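Wastlow workshop notebook
Jun 6, 2022

Back at the long bench after the weekend, and I wanted to get this down while the kettle boils. The Viltico arms have been on the small enclosures since March, and what I keep noticing is how much everybody's day has shifted (mine included!). We used to share out the fiddly handling between us and go home with sore thumbs. Now two of us sit with the arms, watch the grips and write up the odd ones, and I do miss the chatter a bit, though my wrists don't.

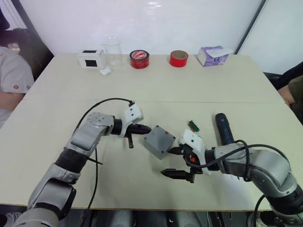
The Rakena order is 566 boxes, so there's time to sort out the rota before the Edby lot comes in. The late shift would like shorter turns at watching, and I think they're right, as it's more tiring than it sounds – sitting still and paying attention is proper work. I've put 2 turns of watching against one at the repair bench for now. Colleagues, please scribble underneath if that doesn't suit you. Still to do: ask about better chairs, and find the spare gripper pads.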